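4.2 Where the file boxes end up

Office storage turned out to be the richest part of our study! Across the 14 offices in the Jiron set we logged 363 put-away events, and 35 of them involved a file box that stopped on top of a cabinet before it went onto a shelf. We call this a resting stop. Inga's earlier account of the Tamayo offices treats such stops as delays, but we found them full of useful detail. 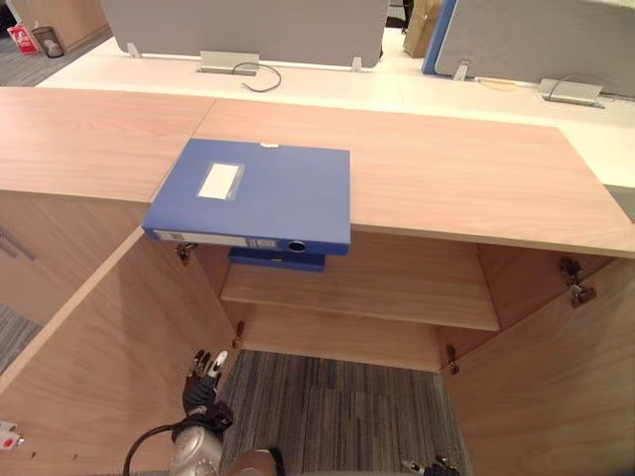
Figure 6. A blue file box on top of an open wooden cabinet, with a second one on the shelf inside.

Resting stops were most common where the cabinet had two doors, and we were delighted to see how steady this pattern was from office to office. In 24 of the 35 cases the box was later shelved beside others of its own color. The remaining boxes went to mixed shelves, and we return to those in Section 4.3, where label position matters a great deal.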